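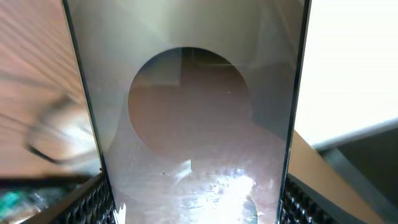 Frosted panel with the round opening

Secondary glazing or new windows?

flomdale_ed
Our house in Flomdale was built with single-pane windows and they are cold by November. Rowlands quoted me $1,000 per window for full replacement. Interior panels would run $200 each. Has anyone lived with the panels for a few winters?

sashcord
I have, in Trodberg. Kept the old wood sashes and put panels inside. The draft by the couch is gone and the street is quieter. I would do it again.

mudroom23
I disagree. Panels are fine until you want to open a window in June, and then you have to find somewhere to store them. We had condensation between the layers too. Replaced everything two years later and paid twice.

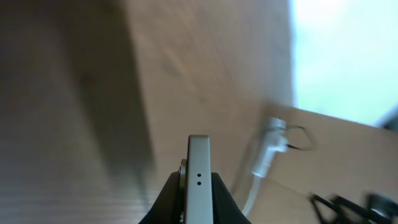 Metal bar, two small holes

sashcord
Condensation usually means the outer sash is sealed tighter than the inner panel. Should be the other way around. Did you weatherstrip the inside?

mudroom23
The installer did - I didn't check his work. Still wouldn't go back.

flomdale_ed
Storage is a fair point. I have 14 windows and a small basement.
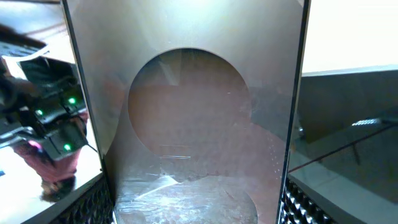 I could leave the north side up all year and only take down the bedrooms. Sterden has a kit with magnetic strips, so I may try one room first and see how it does by February.

sashcord
Start with the coldest room. Measure each opening in three places, old frames are never square.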